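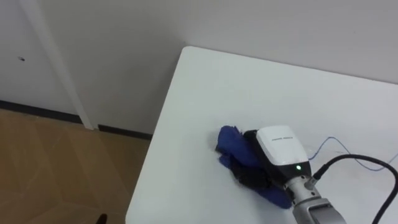 図4-1 白い天板のテーブルとロボットアームの先端

4. 試合当日のメンバー表を作成する

この章では、Flisteoのクラブ管理画面からサッカーの試合のメンバー表を作成し、大会本部へ提出するまでの手順を説明します。選手の新規登録と写真の差し替えは第3章、試合後の記録の確定は第5章を参照してください。

4.1 作業の前に

次の状態になっていることを確認してください。

・クラブの代表者、または「チーム編集」の権限を持つユーザーでログインしている
・大会への参加申し込みが「承認済」になっている
・出場予定の選手全員に選手番号と背番号が入力されている

権限がないユーザーでログインした場合、メンバー表は閲覧のみ可能です。「編集」ボタンは灰色で表示され、押しても反応しません。権限の追加はクラブの代表者のアカウントから行います。

4.2 試合を選択する

1. ホーム画面の左側にあるメニューで「大会」を押します。
2. 参加中の大会の一覧から、対象の大会名を選びます。
3. 「日程」タブを開き、試合を選択します。
4. 試合情報の画面で「メンバー表を作成」を押します。

前の試合のメンバー表が残っているときは、「前回の内容を引き継ぎますか」と表示されます。「はい」を選ぶと、先発、控え、主将の指定がそのまま入ります。ただし、出場停止中の選手と登録を抹消した選手は引き継がれません。空いた枠は手順4.3で埋めてください。

注記:日程が「調整中」の試合では、メンバー表を作成できません。大会本部がキックオフ時刻を確定すると、表示が「確定」に変わります。

4.3 選手を割り当てる

1. 画面右の「登録選手」から、先発に入れる選手を「先発」の欄へドラッグします。タブレットの場合は、選手名を長押ししてから移動先の枠に触れます。
2. 同じ操作で、控えの選手を「控え」の欄に入れます。
3. ゴールキーパーの行で「GK」に印を付けます。先発と控えの両方にゴールキーパーがいる場合は、両方に付けます。
4. 主将の行で「C」に印を付けます。主将に指定できるのは先発の選手だけです。
5. 「ユニフォーム」を開き、フィールドプレーヤーとゴールキーパーそれぞれの正と副の色を選びます。

1チームの登録選手は、初期設定では28人までです。上限は大会ごとに変わることがあり、「登録選手」の見出しの横に現在の人数と上限が表示されます。上限を超えて追加しようとすると、エラー番号2,902が表示され、追加は取り消されます。このエラーが出たときは、不要な選手を「登録外」に移してからもう一度追加してください。

背番号が重複している選手は、枠が赤で表示されます。赤い枠が残っている間は保存できますが、提出はできません。背番号の変更は選手の詳細画面で行います。メンバー表の画面では変更できません。

注意:ブラウザの「戻る」を使うと、保存していない割り当ては失われます。前の画面に戻るときは、画面上部の「保存して戻る」を使用してください。

4.4 スタッフを登録する

1. 「スタッフ」タブを開きます。
2. 「追加」を押し、監督を選びます。監督が未入力の場合、メンバー表は提出できません。
3. ベンチに入るコーチ、トレーナー、ドクターを続けて追加します。
4. 各スタッフの役職を確認します。役職はクラブ情報の内容が初期値として入りますが、この試合に限って変更することもできます。

退席処分を受けているスタッフの名前には「停止」と表示されます。処分の内容に誤りがある場合は、大会本部に連絡してください。クラブ側の操作では解除できません。

4.5 提出する

1. 「確認」を押し、先発、控え、スタッフ、ユニフォームの内容を見直します。
2. 問題がなければ「提出」を押します。
3. 4桁の提出用暗証番号を入力します。
4. 「受付済」と表示されたら完了です。受付番号は登録済みのメールアドレスにも送信されます。

提出の受付は、キックオフの24時間前に始まります。締め切りは大会の要項で決められており、試合情報の画面の「提出期限」の欄に表示されます。期限を過ぎると「提出」ボタンは表示されなくなります。その場合は、印刷したメンバー表を会場の運営担当に直接提出してください。

暗証番号を続けて間違えると、提出操作が一時的にロックされます。ロックの解除は代表者のアカウントで「設定」→「提出用暗証番号」→「再発行」の順に操作します。古い番号は再発行した時点で使えなくなります。

4.6 提出後に変更する

提出後でも、期限内であれば何度でも差し替えができます。

1. 試合情報の画面で「差し替え」を押します。
2. 変更する選手を入れ替えます。
3. 理由を一覧から選びます。「負傷」「体調不良」以外を選んだ場合は、内容の入力が必要です。
4. 手順4.5と同じように提出します。

差し替えをすると受付番号が新しくなります。会場で照合に使われるのは最新の受付番号だけです。以前の番号を印刷した用紙は使用しないでください。

注意:ウォーミングアップ中の負傷による変更は、この画面では受け付けません。審判員と運営担当に口頭で伝え、所定の用紙に記入してください。変更内容は運営担当が本部の端末から入力します。

4.7 印刷と外部機器への送信

メンバー表はPDFで保存できます。「出力」を押し、「提出用」「掲示用」のどちらかを選びます。提出用には選手番号が入り、掲示用には入りません。用紙はA4縦に固定されています。

会場の電光掲示板がGirixに対応している場合は、選手名と背番号を送信できます。

1. 「出力」→「掲示板に送信」を選びます。
2. 会場コードを入力します。会場コードは運営担当が管理しています。
3. 表示名を確認します。長い名前は右端が省略されることがあるため、必要に応じて短い表示名を入力します。
4. 「送信」を押します。

記録用アプリのKalloを使っているクラブでは、受付が済んだ時点でメンバー表が自動的に反映されます。反映されないときは、Kalloの試合一覧を下に引いて更新してください。それでも表示されない場合は、FlisteoとKalloで同じクラブIDを使っているか確認します。

注記:旧製品のCuadrosで作成したメンバー表のファイルは、そのままでは読み込めません。Cuadros側でCSV形式に書き出し、「大会」→「データの取り込み」から読み込んでください。文字コードはUTF-8を選びます。主将とゴールキーパーの指定は取り込まれないため、手順4.3でもう一度設定する必要があります。

4.8 うまくいかないとき

「メンバー表を作成」が表示されない
大会への参加申し込みの状態を確認してください。「審査中」の間は表示されません。

選手が「登録選手」に出てこない
選手の所属チームが別のカテゴリーになっている可能性があります。選手の詳細画面で所属を確認し、変更した場合は画面を再読み込みしてください。10月の追加登録期間に申請した選手は、承認の通知が届いた後に表示されます。

累積警告の数が実際と合わない
警告の数は、前の試合の記録が確定した後に更新されます。記録の確定については第5章の手順5.3を参照してください。

受付番号のメールが届かない
迷惑メールの設定を確認してください。受付番号は試合情報の画面でも確認できます。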